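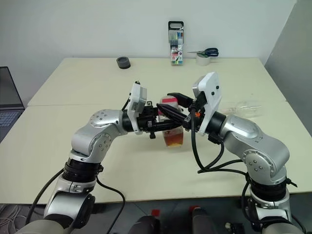

So it's official, and I've been sitting on this for a few days because I wanted to see the sign with my own eyes first: Kongkaew is going back to returnable bottles. If you buy their lemongrass soda or the ginger one anywhere in Wendport or out in Riltlow, you'll pay a 15-cent deposit starting on 24th March, and you'll get it back when you bring the empty in. That goes for the big size and the small size both. The syrup bottles aren't included yet, which I'll get to, because I have feelings about the syrup.

For anybody who moved here lately, Kongkaew is the little soda company out past the feed store, in the low building with the green roof. They've been there as long as I've been writing this column and a good while before that. You've had their stuff even if you don't know it. It's what they pour at the pier in summer, it's what comes in the tall cup at the noodle counter on Harbor Street, and it's the thing my kids asked for at every single birthday until they discovered coffee and broke my heart.

I went over to talk to Apinya Sukprasert, who runs the bottling side, and she walked me through it while her phone rang about every two minutes. They used to do deposits. Some of you remember! You'd pile your empties in a milk crate and haul them to the side window, and somebody would slide your coins across the counter and you'd walk straight into the candy store next door and hand those coins right over. That window closed when the old washing machine gave out and a new one cost more than they had. After that it was throwaway bottles like everybody else.

"I hated it," she told me. "My mother hated it more."

What changed is that they finally have a washer again. It came used from a dairy that was closing down, and it needed a lot of work, and they spent most of the winter arguing with it. They did a quiet trial run beginning in November with just four stores and the noodle counter, no advertising, only a card taped up by the register. I shop at one of those four stores and I never noticed the card, so that tells you how quiet it was. Even so, customers brought back 2,829 bottles. Apinya said she had been hoping for half that.

Now the details, since I know what my inbox is going to look like otherwise.

The deposit shows up as its own line on your receipt. It isn't taxed. You get it back in cash or off your groceries, your pick, and you don't need the receipt to do it. You can buy a bottle in Wendport and return it in Riltlow, or the other way around. The cap can be on or off. They'd like it rinsed, and Apinya asked me to say this nicely, so I'll say it nicely: please don't put things in it. No cigarette butts, no paint water, no bacon grease. One came back during the trial with a goldfish-sized amount of gravel in the bottom and it took somebody a good long time with a skewer to get that out.

Old bottles don't count. I asked, because I have a whole row of them on the windowsill in my laundry room with cuttings in them, and I was already doing the math. The new ones have a raised ring at the neck and a little "R" on the label, and those are the ones that carry the deposit. If yours doesn't have the R it goes in the recycling same as always.

Stores taking them back so far are the market on Harbor Street, the corner place by the ferry lot, Skesau Foods (both doors, but use the back one if you have a lot), and the gas station on the Riltlow road. The noodle counter will take yours too if you're eating there. More are supposed to sign on by summer. The big supermarket out by the highway hasn't said yes or no. I called twice and got the hold music both times, and if they get back to me I'll add it here.

I stopped in at Skesau to see how they felt about all this, because it's the stores that end up with sticky crates in the back hall. Fouad Akl has had the place for years and he's not a man who gets excited about a program. He was pretty relaxed about it. He gave up a shelf of charcoal to make room for the crates, and he says charcoal doesn't sell in winter anyhow.

"People come in with the bottles and then they're in the store," he said. "They buy bread. What am I going to do, complain?"

He did have one complaint, though, which is that the crates only get picked up twice a week and by the second pickup he's stepping over them. Apinya knows about that. They have one truck, and it's the same truck that does the deliveries, so the plan is to swap full for empty on every stop once the whole thing gets going. We'll see! I'd like to hear from any of you who work at the other stores about whether it's going smoothly, and I won't use your name if you don't want me to.

Then there's the price, and I know some of you have been grumbling already because I heard you in line at the bakery. The soda itself is staying the same price. The deposit goes on top, so yes, a six-pack is going to look more expensive the first time you buy it, and then after that you're really just trading the same few coins back and forth forever. If you toss the bottle, that's your money in the trash. Kongkaew keeps unclaimed deposits, and they say those will go toward fixing the washer, which from what I hear will need it.

I did get one note from a reader, Duangjai Chaiyaporn, who wrote in before I'd even finished my first phone call (news travels). She lives up on the hill and doesn't drive, and she wants to know how she's supposed to get a bag of empties down to Harbor Street on the bus. It's a fair question and I took it straight to Apinya. Her answer was that anyone who gets home delivery from Kongkaew can leave bottles out with the order, and that they're thinking about a drop-off spot up there but haven't found one. If you have a garage or a bit of covered porch on the hill and you wouldn't mind a few crates sitting in it, call the office. They'd pay a little something for it. I don't know how much.

Kids, by the way, are going to clean up on this. When I was nine my brother and I worked the beach lot with a wagon all summer long, and we had a system, and I'm not going to tell you what we spent it on because our mother still reads this page. The youth band over in Riltlow has already claimed the ball field for after games. Ratree Rojanasak teaches the band and she's got her eye on new music stands, so if you see a bunch of clarinet players going through the bleachers with bags, let them have your empties. She asked me to mention that they'll pick up from your house too if it's a decent-sized load, and the sign-up sheet is at the front desk at the school.

Okay, the syrup. The ginger syrup comes in that square bottle, and the square bottle doesn't fit in the washer. The racks were built for round ones. I made a face when I heard this, since we go through a shocking amount of ginger syrup at my house, and Apinya said everyone makes that face. They could switch the syrup to a round bottle, but they've got a storeroom full of square ones that they've already paid for, and they're going to use those up first. She wouldn't guess at how long that would take. I offered to help by drinking faster.

One more thing on the bottles themselves. I asked how many trips one can make before it's too scuffed to use and she said she'd tell me when she knew. They're marking a batch so they can follow them. The old ones, back in the side window days, used to go so cloudy around the middle that you could tell an old bottle across a room, and I always picked those out of the cooler on purpose. I thought they tasted better. My brother thought I was nuts.

And the side window is coming back! I saved that for down here so you'd have to read the whole thing. It's going to be open mornings, same spot, same little counter, and they've scraped the paint off the old wooden shutter. Apinya Yensuk will be working it to start with (yes, two Apinyas, they're used to it, the office calls them Big A and Window A and they both seem fine with that). She's the one to see if you've got a really large load, like from a wedding or a restaurant, and she'd appreciate a call the day before.

The candy store next door is a tax preparer now, so you're on your own there.

A few odds and ends while I've got you. If you want a proper crate for carrying your empties, Kongkaew is selling off the old ones from storage, the yellow ones with the lettering on the side. They found 601 of them stacked up behind the boiler when they were making room for the washer. They're a bit beat up and some of the handles are splintery, so bring gloves, but they're sturdy, and I've got one by my back door full of boots already. Cash only, at the window, first come first served.

The noodle counter is doing a free small soda with lunch on the first day if you bring in any R bottle from the trial. And the gas station wants me to say that their bathroom is not for rinsing bottles in. Apparently that has come up.

Send questions to the usual address and I'll pass them along to the bottling office. I'll run the full list of stores again once the Riltlow ones are settled.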